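Planning for awkward grips: Nahuel Figueroa on the software behind Stillo

August 2023

Nahuel Figueroa writes planning software for robot arms. He has spent the last few years on Stillo, a grasp and motion planner that began as a set of scripts at Iturra, the integration firm where he works, and is now used by its customers as well. We spoke to him about what the planner does, why most of its testing is done in simulation, and what he would like to fix next.

Figueroa came to planning from control. His first job at Iturra was tuning joint controllers for packing cells, and he says he learned there that many faults blamed on the controller started further up.

"You would get a ticket saying the arm shakes near the end of the move," he says. "I would look at the logs and the controller was following what it had been given. The path had a kink in it. The planner had joined two good segments and left a corner in the middle."

Stillo was his attempt to deal with that. It takes an estimate of where an object is, proposes a number of grasps, throws away those the arm can't reach, and plans a smooth path to the best of what is left. The early version handled only boxes. Cylinders came later and took longer than he had expected.

"A box tells you which way round it is," he says. "With a can you have a free choice about the long axis, so the sampler gives you lots of grasps that are really the same grasp. You fill the list with copies and miss the one you needed. We had to merge them before scoring."

The standard test scene is a kitchen counter with a bowl on it, and the task is to move a small can. 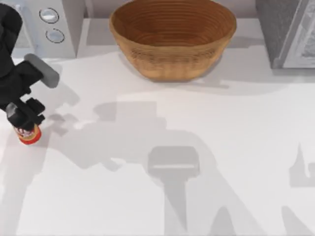 Why use a kitchen when most of your customers run packing lines?

"It is harder in the ways we care about. On a line the fixtures are known and the parts arrive in the same place. On a counter there are appliances at the back which limit where the elbow can go, and a bowl with a curved wall, so you can't treat it as a block and be done. If the planner copes there, the line is usually fine. We do keep a separate set of line scenes for the customers, and those run before every release."

The scenes run in Fanunov, the simulator Iturra chose after trying several. Figueroa has mixed feelings about it. The rendering is good enough for the perception module to be tested on the same images a camera would give, shadows included, and he counts that as its main strength. Contact is the weak part. Thin objects slide in ways they shouldn't, and he has learned to be careful about reading too much into a held object that shifts in the fingers.

Each change to the planner is run on 200 versions of the counter scene, with the positions of the objects and the lights varied. A full run takes more than 2 hours on the office machine. He would like it to be shorter, mainly because people put off running it.

"If the tests are slow, you make three changes and then test them together," he says. "Then something breaks and you don't know which change did it."

He spends much of his time on the link between perception and planning. The pose estimator used to hand over a single answer with no sign of how sure it was. Since June it has passed on a spread of likely poses, and the planner picks a grasp that works for most of them.

"The shadows were what pushed us to do it. The arm throws a shadow on the counter, the shadow has a hard edge, and the estimator fits the edge as if it belonged to the object. It was confident and it was wrong. Now at least it can say it isn't sure."

Close views bring a different problem. When an object takes up much of the image, the estimator has plenty of detail to work with but may have lost the outline it was relying on.

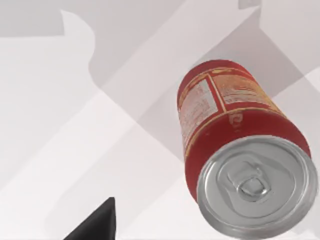
For that case the team added a second model which works from parts of the surface, such as a rim or the edge of a label, and doesn't need the whole shape. The two models vote. When they disagree by too much, Stillo asks for another view before it moves. Figueroa says this has made the arm slower on some tasks and that a few users have complained. There is a setting to turn the check off, and he would prefer that they left it on.

The first customer to run the new version outside Iturra was Lidham, which handles mixed groceries. Its engineers sent back a long list of notes, most of them on the configuration files. The names of the settings were inconsistent, and two of them did the same thing. Figueroa rewrote the files and added a tool that reads the old format and reports anything it can't convert.

"That was dull work and it was probably the most useful thing we did this year," he says.

Next on his list is replanning while the arm is moving. At present Stillo stops, plans and starts again if the object turns out to be somewhere else. He has a branch where the path is adjusted on the way, but it still fails when the wrist is close to its limits, and he won't merge it until that is sorted out.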